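I've been folding shirts for the Morkholm project since January, and I have an opinion about the stop button. It should be on the gripper!

One evening a left finger jammed half shut with a sleeve in it. I had a tool in each hand and the switch was across the room, so I stood there (feeling silly) while the motor kept pulling.
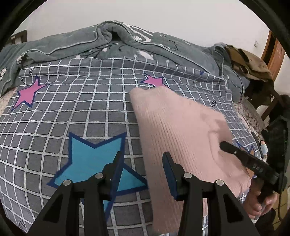 Both grippers at the bed, pink knit on the star sheet.

The fix we got was a longer manual, up to 45 pages. I don't want pages. I want a button my thumb can reach, and I'd happily give up 2 weeks of folding to get it.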